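Kostel Football Alumni Association
Minutes of the winter meeting, 8 February 2021

The meeting opened with Kadri Kļaviņa in the chair. Minutes of the October meeting were approved with one correction: the visiting team in the Narkau game was listed as Brandidari.

1. Money
The balance is $2,070. The helmet reconditioning bill of $1,650 came in after the last meeting and has been paid. Dues have been received from 51 members. A second reminder will go out by email.

2. Retired number
The proposal to retire jersey 51 was discussed again. Two members spoke against, saying the school will run short of lineman numbers if this continues. It was agreed to honor the number with a patch worn by a senior center each season and to leave the jersey in use. Motion carried.

3. Reunion game
Kuusk has offered its field if ours is still being reseeded. Touch rules, no kickoffs. Players must sign the waiver before they are given a jersey. Kadri will write to Narkau and ask if they can field a full side this time.

4. Team records
The season books from before the merger are still missing two years. The coach's widow has lent his line charts and wants them returned after copying. The printed history gives 121 rushing yards for the Brandidari final and the newspaper gives a lower figure. Left as printed until the play sheet is found.
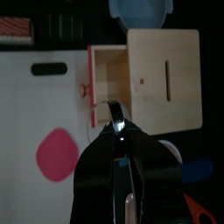 5. Assistant coach award
Three names were put forward. Voting will be by mail, with ballots returned to Kadri. Anyone who coached last season may not vote.

6. Other business
The scoreboard clock sticks in the fourth quarter. Referred to the school.

The next meeting will be set by email. Meeting adjourned.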